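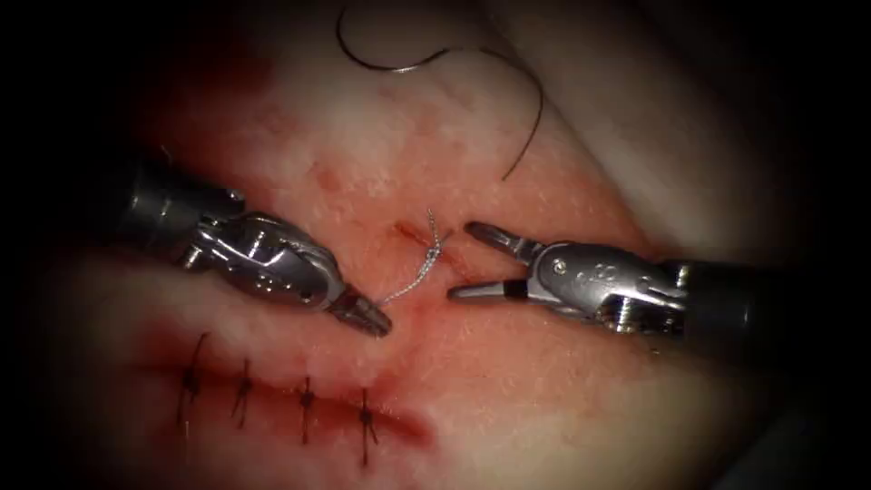
I've spent most of June with a spreadsheet called Braltidero (Krystyna Brzozowska names all our budgets, please don't ask me how) and I think I finally understand where the money goes when you plan for surgical robots at a training lab like ours in Onham. The arms get all the attention, of course, but it's the small stuff that eats you alive! Needle drivers wear out, so I've put us down for 10 a year, plus 5 spare graspers, and then there's suture. Oh my goodness, the suture. My first draft had 2523 pounds for thread and practice tissue together, and Krystyna very kindly waited until I'd finished my tea before telling me to look at it again.

We're still waiting on a service quote from Clarkness, who want us to sign for four years. I'd be happier with two, and a bit left over for a second set of instruments, so trainees aren't standing about while the first lot is being cleaned. More when the quote comes in.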